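Tridau Plovlow 28 Tubeless Tyre

We stock the Plovlow because customers keep asking for it, and they keep asking for it because Tridau has put a lot of money into telling them it's the fastest all-road tyre you can race on. We're less sure. It's a decent tyre at a steep price, and you should read the rest of this page before you order a pair.

The claim on the box is that you'll save 15 watts over "a standard training tyre". Which training tyre, at what pressure, on what surface? We asked the distributor in July and got back the same brochure with a different cover. A drum test in a warm room tells you something about rolling resistance, but it doesn't tell you much about chip seal with a crosswind and a bunch that won't hold its line.

What we can tell you is what it weighs. Ours came in at 289 grams on the shop scale, a fair bit heavier than the figure Tridau prints. The second one in the box was closer. Make of that what you will.

Marthinus Mathebula raced a set through the winter road series at Tellusthorpe, 2,000 kilometres all up including the commute. He had one puncture that sealed and one that didn't, and the rear had squared off well before he took it off the bike. He liked the grip in the corners. He didn't like fitting them, and neither will you if your rims are on the tight side – bring two good levers and allow an evening. 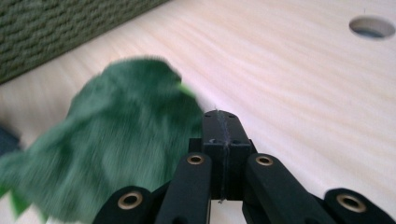

Catalogue p. 166

Sidewalls are where we'd want to see some improvement. Tridau calls the casing "cobble ready", and you'll see it on a lot of pro bikes in the spring. Pro teams have a car behind them full of spare wheels. Oratile Mabuza cut one on the gravel section of the Potgieter loop in the first hour, and a plug wouldn't hold it. One cut isn't a trend, but we've sold cheaper tyres for years that have been around that loop without any fuss.

Black only. The tan sidewall has been "coming soon" for two seasons and we've stopped taking names for it. Hooked rims are fine. For hookless, check the maximum pressure with your wheel maker first and don't rely on the chart in the box.

Sold singly, valves and sealant extra. Introductory price ends 31st July, though the last introductory price ended too and then came back. Unmounted tyres can be returned for a refund. Once there's sealant in it, it's yours.

Contact the shop | Copyright, all rights reserved | Back to top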